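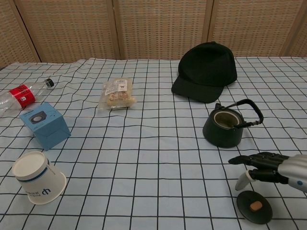
Right hand over the table, between the kettle and its lid. Kettle task, Dec 13, 2022.

1/ A thread about a fault that cost us most of a month at Skarnari. I write it down while I still remember it in the correct order. It is for people who run robot hands around household things, and also for me in July, when I will have forgotten everything.

2/ The task is simple to say. Kettle without its lid, lid on the cloth, the hand should pick up the lid by the knob and put it on the kettle. The bottle, the box, the paper cup, the bag of snacks and the cap are distractors. The policy must leave them alone.

3/ The fault: during a grasp, the thumb stopped following its command. The fingers closed, the thumb stayed where it was, and the software reported a good grasp. The arm then lifted nothing, moved above the kettle, opened, and marked the trial as success.

4/ Out of 60 trials we had 9 of these. I want to be fair to my colleagues -- the success number looked very nice on the dashboard, and we all looked at the dashboard.

5/ Annapurna Kurup found it. She was labelling the recordings by eye for another purpose and she asked me why the lid was still on the table in a trial coloured green. I had no good answer. I went and made tea.

6/ First wrong idea: the lid. It is black, it is flat, and the rim is only slightly raised, so I blamed the vision. I spent two days on lighting. The position estimate of the lid was fine the whole time.

7/ Second wrong idea: the tablecloth. It has wrinkles, and the grid lines bend with them, so I believed the height of the table was estimated badly. We ironed the cloth. I am not proud of this. The fault rate did not change.

8/ Third idea, the correct one, came from Merike Eglītis, who does our wiring. She asked if the fault came more often late in the session. I sorted by time, and yes, all of them were after minute 32.

9/ The thumb driver has a thermal limit. When it is reached, the driver cuts the current to the thumb and sets a warning bit. Our code was reading the error bit and ignoring the warning bit. So the thumb was limp and everybody upstream was told it was healthy.

10/ And the "grasp good" signal? It used finger current only. Fingers that close on themselves draw current too. I wrote this check myself, in July, with a comment that says "temporary".

11/ Now the part I take more seriously. We keep this kettle dry, always. But the next task on the plan, the one called Darusness, was pouring warm water. A hand which believes it is holding a kettle when it holds half of one is a safety matter, also if the water is only warm.

12/ I wrote a stop notice for Darusness the same afternoon. Some people thought it was too much. I would write it again.

13/ What we changed. The warning bit from any driver now pauses the arm and holds position. It does not open the fingers by itself, as you may have something in them.

14/ The grasp check now needs thumb current and fingertip distance together. If the two disagree, the trial is stopped and a person comes to look.

15/ Success is now decided by a look at the kettle at the end, not by the hand's own opinion. We also rest the hand for 5 minutes between blocks. It is boring and it works.

16/ The old results are withdrawn from our internal report. We reran the full set with the new checks. The number is lower and I trust it more. I will not post it before Adeleke, our partner on the project, has read the report.

17/ Somebody asked if the Flimley controller has the same problem. I don't know. If you have one, please check which status bits your code reads, and which ones it only receives. My colour for the warning is now orange, and Annapurna has asked for a sound also.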